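How to get the creases out of a sheer curtain or thin sheet (without buying much)

Every autumn somebody tries to sell me a product for this. I have paid for Wotard crease spray twice, and the second bottle did no more than the first. What follows is the way I do it at home in Pluvcombe, on panels 145 cm wide. It is dull and it works most of the time.

What you need

A washing machine, a rail or line that will take the full drop, a spray bottle of plain water, and an iron you trust. A second pair of hands if you can get them. The Pedton hand steamer my sister swears by is fine, though I can't see that it beats a kettle's worth of patience.

Step 1: Wash it cool and half empty

Set the machine to 30 degrees and put in one panel, two at the very most. Packets tell you a full drum is efficient. A full drum is also how you get those long branching creases that run the whole length of the cloth. Turn the spin down as low as it will go. Skip the softener.

Step 2: Take it out straight away

Ten minutes sitting in the drum will undo the slow spin. Shake the panel out from the top hem, give it a snap, and carry it over your arm. Don't fold it "just for now".

Step 3: Hang it by a window and look through it

Daylight behind thin cloth shows every line, including plenty you will never notice once it is up. Decide which ones bother you. Deep fold lines need work, but faint wrinkles usually drop by the next morning - leave them alone.

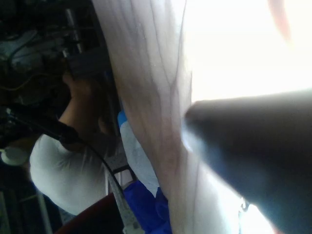
Step 4: Mist and pull

Spray the bad creases lightly and draw the cloth down between flat palms. People say to hang weights along the hem. I tried it with clothes pegs and got a row of little dents.

Step 5: Iron only what is left

Lowest setting, cotton cloth in between, and test a corner first. Synthetic sheers go shiny very quickly and there is no way back from that.

Kusum Vishwakarma wrote in to ask about tumble dryers. I wouldn't, but if you must, give it two minutes on cool and stand next to it.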